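Visit report: footwear finishing and lacing, Trirnier open day, Ututberg

January 8, 2018

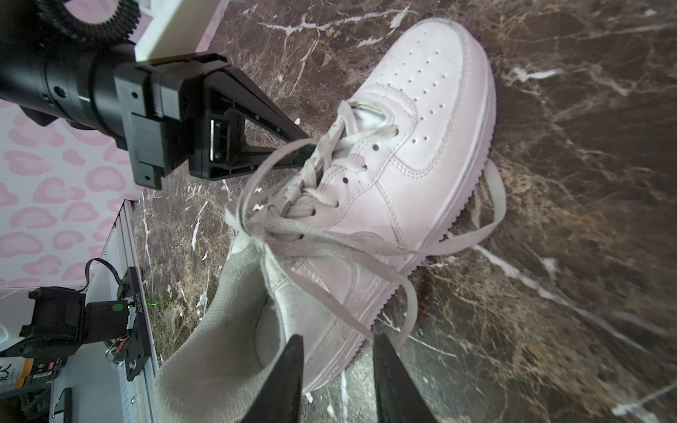
The finishing hall at Trirnier takes up the ground floor of the older building and was the second stop on the open day route. Our group was let in through the loading side, signed the sheet, and was handed over to Laurențiu Bogdan, who runs final assembly and inspection. He kept the introduction short and went straight to the product.

The shoe under discussion was a plain white low-top with a perforated toe cap, stitched leather side panels and a thick white midsole with a fine ridged texture along its edge. The laces are a light gray-white. Bogdan called it a difficult shoe to finish, mainly on account of the color. On a darker upper a glue mark of a millimeter or so can be cleaned and passed. On white it goes back to the bench.

Uppers arrive closed and stitched from a supplier, Funel, in crates of 50 pairs. They are checked on arrival for stitch length, skipped stitches at panel corners, and alignment of the toe perforations. The perforation check is done by eye against a printed template. Left and right are compared as a pair, and a difference in row spacing that would pass on a single shoe is rejected if the mate does not match.

Sole bonding is done next door and was not on the route. Visitors were shown a cutaway instead, with the midsole sawn lengthwise to expose the cement line. The texture at the midsole edge comes from the mold. It hides small variations in the bond line but it also holds dust, and the shoes are brushed there twice before packing.

Most of the time in the hall was given to lacing. The operation is slower than I had assumed. A trained worker needs 9 minutes for a tray of shoes, and the work resists speeding up for ordinary reasons: the lace is soft, the tip has to enter a small hole at an angle, and the tongue tends to slide sideways once the first crossings are pulled. The house method is to lace loosely all the way up, center the tongue, and only then take up slack from the toe end. Slack taken up from the top leaves the lower crossings loose and the shoe looks worn in the box.

Laces are bought on reels and cut and tipped on site by a Hutsuliak machine, the one piece of equipment in the hall that was loud enough to interrupt the talk. Tips are pull-tested on a sample from each batch of 200. The cut length had been changed in May after stores complained that the bow ends reached the ground on small sizes.

Inspection follows. The inspector starts with the shoe on its side, looks along the midsole, then folds the tongue and collar outward to check the lining. The lining on this model is a soft, slightly fuzzy off-white fabric, and loose fibers at the heel are the most frequent defect after glue marks. The laces have to be slackened for this, so a sampled shoe is relaced afterward. I asked why the lining was not checked before lacing. It is, but the later check picks up fibers pulled loose by handling.

Rework amounts to some 20 pairs per shift. The rework bench was open to visitors and had a useful display of defects with handwritten tags: a scuffed toe cap, a twisted lace, an eyelet with a burr that had started to cut the lace.

Practical notes for anyone going next time. The route is one-way and the lacing benches come early, so stay at the back of the group to get longer there. Closed shoes are required. Questions on pricing were not taken. The handout covers bonding in more detail than the tour does, and copies were left at the sign-in table by the loading door.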